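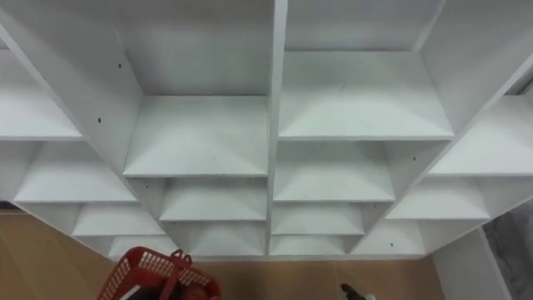
Shelf and basket at the Orisell lab in Kuusk.

2/25/25 | By the Editor
4 min read
Print | E-mail

I have been wanting to get inside the Orisell lab ever since they put out the first notes on Rarisik, their motion planner, and last week they let me come for an afternoon. It's a short walk from the station in Kuusk, up a flight of stairs and through a door with a paper sign on it. I stayed until they started shutting things down, and I could have stayed longer!

The task they work on is putting away groceries, and taking them out again, with a two-armed robot and a white cubby shelf. Plain white boards sound like the easy case until you try to run depth sensing on them. There's hardly any texture for a stereo matcher to hold on to, and the gray in the corners can look a lot like another surface. Golik, the perception half of their stack, gets around this by fitting a model of the whole shelf first. Once it knows the grid, it stops asking "where is there a surface?" and asks "what in this cubby isn't shelf?" I love this. It's such a small change in the question, and on the debug screen the noise in the depth map just drops away when the fit locks in.

The fit isn't free. It was tuned on 3,000 labeled views, and 1,077 of those had to be relabeled by hand after somebody moved the head camera mount and the calibration file didn't get updated. They now hash the calibration into every log, and the planner won't start if the hashes disagree. If you run any kind of robot at all, steal that idea.
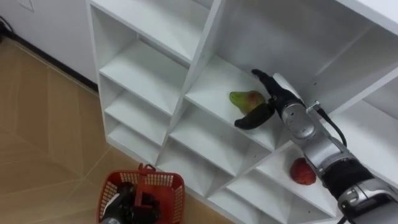 Right gripper open around the pear, strawberry one level down.

Rarisik takes over from there. What surprised me most is how much of its time goes to the arm and how little to the fingers. Getting a wrist into a box with four walls and a back is a tight problem, and a pear near the front lip is almost worse than one at the back: you want to come in low, but the shelf board is right there. The planner samples a set of wrist poses, throws out the ones where any link crosses a board, and scores the rest by how much room the elbow has left. It keeps the best 7 and re-scores them as the arm moves, so if Golik shifts its estimate of the fruit by a few millimeters there is usually another pose close by and no need to stop and plan from scratch.

Everything the camera can see but the arm isn't meant to touch goes in as a keep-out volume, including fruit in the neighboring cubbies. You can switch the volumes on in the viewer and they come up as soft orange blobs. I spent far too long spinning that view around.

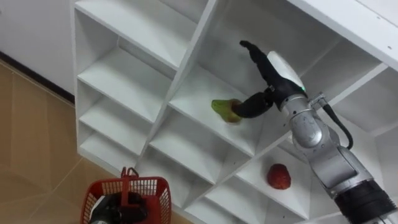
Fingers on the green fruit.

Contact is where the control loop changes character. Up to that point the arm is tracking positions, nice and stiff. Near the fruit it goes compliant, and the fingers close on a force limit that depends on the label Golik assigned. The limits sit in a plain text file, one line per item, with comments from whoever last changed them (the pear has 11 comments, and they get grumpier as you scroll). I asked why they didn't learn the limits from data. The answer was that they will, probably by July, but a text file can be read by a tired person at the end of the day. 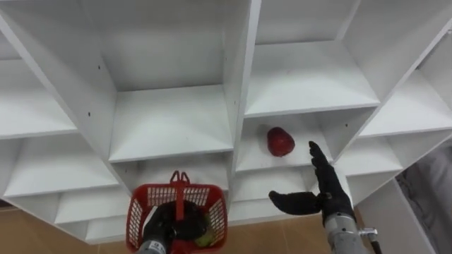 Two-arm coordination is the part I had come to see, and it's a bit different from what I'd pictured. Rarisik doesn't plan both arms as one giant problem. It gives each side a role, holder or reacher, and the holder's job is mostly to keep its pose while the reacher gets on with things. With the left hand on the red basket and the right one up by the bell pepper, the roles are easy to read off, and the planner only has to check that the forearms keep clear of each other. Swapping roles is still slow. There's a pause while both sides agree on who owns the basket, and they're rewriting that handshake now.

On the tooling side, every run can be replayed from its log with a newer planner version, which shows where the two would have parted ways. I was allowed to drag the slider myself. Orisell says the replay viewer will be released separately from Rarisik, and I've already cleared a weekend for it.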